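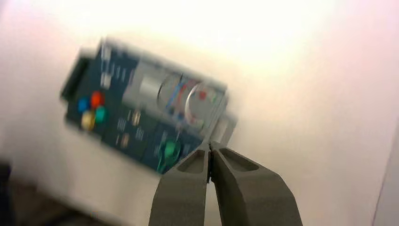

Testerinnen und Tester für Greifer-Kit gesucht

Farnus entwickelt das Silavberg-Kit, einen Nachrüstsatz mit Zweifingergreifer und Handgelenkkamera für kleine Roboterarme. Bevor das Kit in den Verkauf geht, suchen wir Personen, die es an unserem Teststand bedienen und ihre Erfahrungen schriftlich festhalten.

Worum es geht

Sie steuern den Greifer an einer modularen Übungsbox mit Tasten, Schiebereglern, Kippschaltern, Drehknopf und Messleitungen. Die Aufgaben stehen auf Karten und werden in wechselnder Reihenfolge gestellt. Bewertet wird das Kit, Ihre persönliche Leistung spielt keine Rolle. Bisher liegen 1.659 aufgezeichnete Durchgänge vor, bis Dezember wollen wir weitere 1.000 sammeln.

Die Finger lassen sich ohne Werkzeug wechseln. Die Kamera blickt von hinten über die Fingerspitzen auf die Arbeitsfläche, und viele Aufgaben beginnen mit geschlossenem Greifer neben der Box.

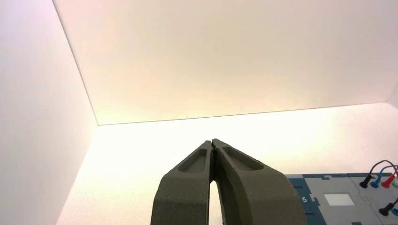 Wen wir suchen

Mindestalter 18 Jahre, gute Deutschkenntnisse, ruhige Hand. Erfahrung mit Robotern ist willkommen, aber nicht nötig — die Einweisung dauert einen Vormittag. Wer bereits am Test des Vorgängers Dremex teilgenommen hat, kann sich erneut melden.

Was wir bieten

490 Euro für zwei Testtage, Fahrtkosten nach Beleg und Verpflegung. Wer möchte, erhält das Kit nach Abschluss der Reihe zum halben Preis. Termine sind auch am Sonntag möglich.

Am zweiten Tag arbeiten Sie mit der Steuersoftware Arai und wechseln zwischen Kopf- und Handgelenkkamera.

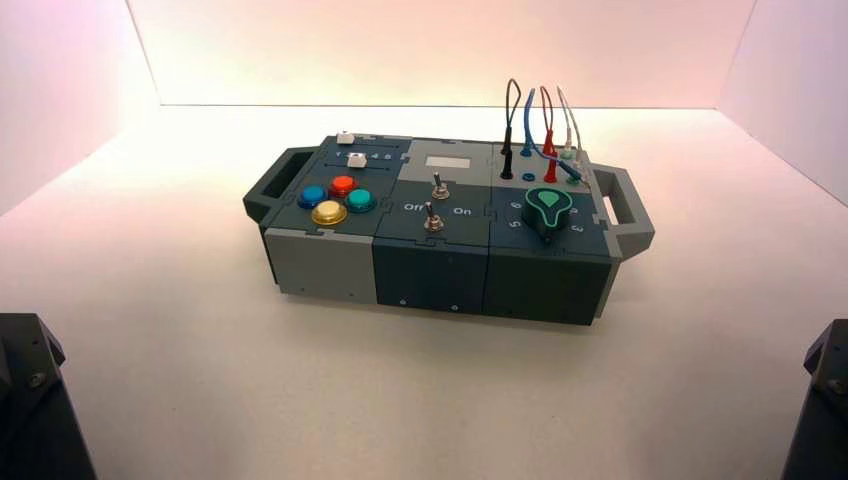
Übungsbox mit drei Modulen auf dem Teststand

Bewerbung

Bitte schicken Sie eine kurze Nachricht mit Ihren möglichen Terminen über das Kontaktformular, Stichwort »Silavberg«. Ansprechpartner ist Haruto Hamada. Ein Lebenslauf ist nicht erforderlich.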